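Filling the Udby Ground: Attendance at Plalard FC After the Move to Early Kickoffs

Student project report, Sports Management, second year
Hannelore Danzer

1. Background

Plalard FC is a semi-professional soccer club that plays its home matches at Udby Park, a small ground with one covered stand and standing terraces on the other three sides. The ground has a safety limit of 783 people. For most of the club's history home matches kicked off at 3:00 p.m. Before last season the club moved all of them to 12:30 p.m. The stated reasons were the cost of running the floodlights in winter and a shortage of match officials later in the day.

The club wanted to know what the change had done to its crowds. My supervisor had a contact there and I was given the question as my project for the year. I had access to the gate records for two seasons, a desk in the club office on match days, and permission to hand out a questionnaire at the turnstiles.

The report covers league matches only. Cup matches were left out because the opponents varied too much, and one of them was played on a neutral field.

2. Questions

I set out to answer two questions. Did attendance change when the kickoff time changed, and if so, for which groups of spectators? What do regular spectators say they would prefer?

A third question, about money spent at the food stand, was dropped in October. The stand is run by an outside caterer and its sales figures were not available to me.

3. Method

3.1 Gate records

The club writes down the number of people through each turnstile at halftime. Tickets are sold in four categories: adult, senior, student, and child. Season ticket holders are marked on a separate sheet. For the first of the two seasons the sheets were on paper and I typed them in myself. For the second season the club used the Celteo ticketing system, which exports a spreadsheet.

The two sources do not match exactly. Celteo records a ticket when it is sold. The paper sheets record a person when he or she walks in. A ticket bought in advance and never used is counted in one and missed in the other. To deal with this I used the turnstile sheets wherever they existed, and used the Celteo export only to split the totals by category. In three matches of the second season the turnstile sheet was missing and I took the Celteo total as it stood. Those matches are marked in the appendix. 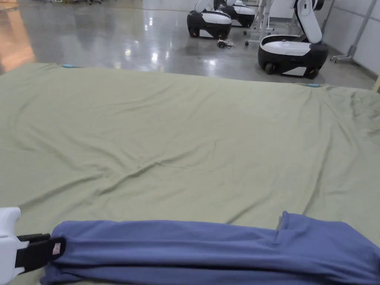

I also noted the opponent, the league position of both teams on the morning of the match, and the weather as entered in the referee's report. Opponents matter a great deal at this level. The match against Mahmoudi Athletic, whose ground is a short bus ride away, draws a large visiting crowd every year whatever the time of day. I give the averages with and without it.

3.2 Questionnaire

The questionnaire was one sheet, printed on both sides, with 7 questions. It asked for age group, distance traveled, means of travel, how often the person came to home matches, whether the person worked or played a sport on match day mornings, which kickoff time he or she preferred, and one open question for comments.

I handed out 400 sheets over five home matches and got 141 back in the box by the exit. People who came to more than one match were asked to fill it in only once, but I had no way of checking this. The box was outdoors and on one match day some sheets got wet and were hard to read. I left out answers I could not read but kept the rest of the sheet.

3.3 Interviews

I spoke with the club secretary, the coach of the under-14 team, and the man who runs the supporters' bus. These were short talks with written notes and no recording. They are used in Section 5 to help explain the figures.

4. Results

4.1 Overall attendance

Average attendance went down in the first months after the change and then recovered. By the end of the second season it was close to where it had been the year before. If the Mahmoudi match is taken out, the recovery is slower but still there.

The highest crowd in either season was at the home match against Mahmoudi Athletic in the second season, when the ground reached its limit and the gates were closed a few minutes before kickoff. The club secretary told me this had last happened before she started there.

Weather had less effect than I expected. Rain lowered the number of people paying at the gate but made no clear difference to season ticket holders.

4.2 By category

The senior category grew. Older spectators came more often at 12:30 p.m. than they had at 3:00 p.m., and this was true at nearly every match. The difference was largest in the winter months.

The adult category fell at first and then came back part of the way. The student category was too small in both seasons to say anything useful.

The child category fell and stayed down. Children mostly come with an adult, so part of the drop in adult tickets probably belongs to the same families.

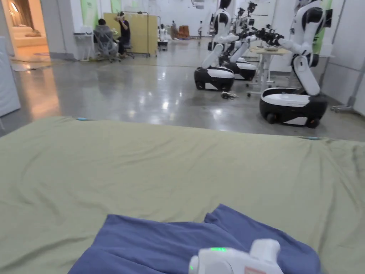
Figure 1. Blue cloth and hand-held gripper on a green sheet.

4.3 Questionnaire answers

Of the people who answered, the largest group said they preferred 3:00 p.m. The next largest had no preference. Those who preferred 12:30 p.m. were mostly in the two oldest age groups, and several of them wrote that they liked to be home before dark.

Among people with children, the most common comment was that youth matches in the district are played in the late morning and do not end in time. One parent wrote that the family had gone to every home match for years and now got to the ground at halftime when they came at all. Another suggested free entry for anyone arriving in a youth team's uniform after the break.

People who lived within walking distance cared less about the time than people who drove. The ones who came by bus were split. On match days the bus from the north side of town runs once an hour before 1:00 p.m. and twice an hour after that, and some respondents mentioned this without being asked.

The open question also brought in comments on other matters. The condition of the restrooms came up more than anything else. I passed these on to the club and did not analyze them.

5. Discussion

5.1 Youth soccer

The clearest finding is the clash with youth matches. The under-14 coach confirmed it. His team usually kicks off at 11:00 a.m., and by the time the players have changed and the goals have been put away it is too late to reach Udby Park for the start. He used to bring the whole team along after home games. He has done this twice since the change.

The district sets the youth timetable and the club cannot alter it alone. It could ask for its own youth teams to be given the earliest slot on days when the first team is at home. The secretary thought this was possible for some age groups.

5.2 Older spectators

The rise in senior tickets was not something the club had planned for. It is worth keeping in mind if the kickoff time is changed back. A return to 3:00 p.m. all year would likely lose part of this group in winter. Several people suggested a mixed arrangement, with early kickoffs from November to February and the old time in fall and spring.

5.3 Away supporters

Visiting clubs bring fewer people to early matches, especially those with a long drive. The man who runs the supporters' bus said that the same is true in the other direction. When Plalard plays away at 12:30 p.m. he has trouble filling the seats because the bus has to leave so early. The gate records do not separate home and visiting spectators, so I could not measure this.

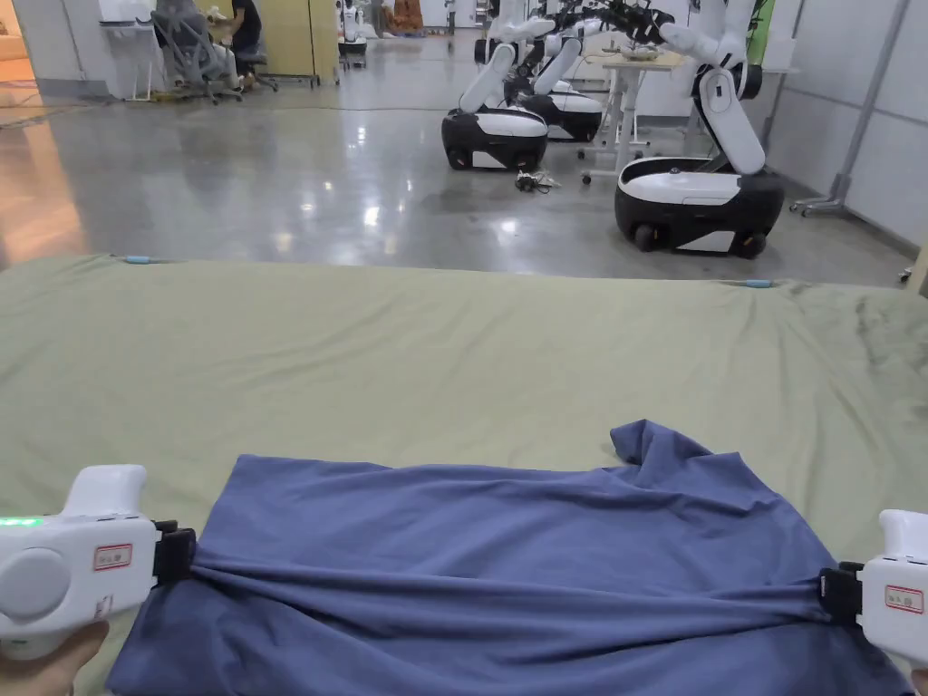 Figure 2. Dusty blue short-sleeved T-shirt held at the hem by two grippers.

5.4 Team results

Plalard finished higher in the second season than in the first. A better team usually draws more people, and the recovery in attendance came during a run of wins in the spring. It is possible that without those wins the numbers would have stayed low. I tried comparing only matches played while the team was in the middle of the table, but this left too few matches to compare.

6. Limits of the study

Two seasons is a short period. One bad month of weather or one good run can move the averages a lot when there are so few home matches.

The questionnaire reached only people who were at the ground. Anyone who stopped coming because of the new time would not have been handed a sheet. The answers therefore probably make the change look more popular than it is. I had planned to post the questions on the club's web page as well, but the page was being rebuilt and was not ready before my deadline.

The change in ticketing systems between the two seasons is the other weak point. I believe the totals can be compared, but the split by category in the first season depends on what the turnstile staff wrote down by hand, and on busy days they sometimes entered only a total. In those cases I divided the total using the shares from the nearest match with a full sheet.

7. Recommendations to the club

Keep the 12:30 p.m. kickoff from November through February. Try 3:00 p.m. for the rest of the season for one year and compare.

Ask the district for early youth slots on home match days, starting with the under-14s.

Let children and one accompanying adult in free after halftime if they come from a youth match.

Record home and visiting spectators separately at the turnstiles. The visitors' entrance has its own gate, so this would take one extra line on the sheet.

Store the turnstile sheets in one place. The missing ones were most likely thrown out with the match programs.

The club has received a copy of this report and the spreadsheet. The secretary has said that kickoff times for next season will be settled once the league has published its fixture list.

Appendix A: Attendance by match, both seasons
Appendix B: Questionnaire
Appendix C: Interview notes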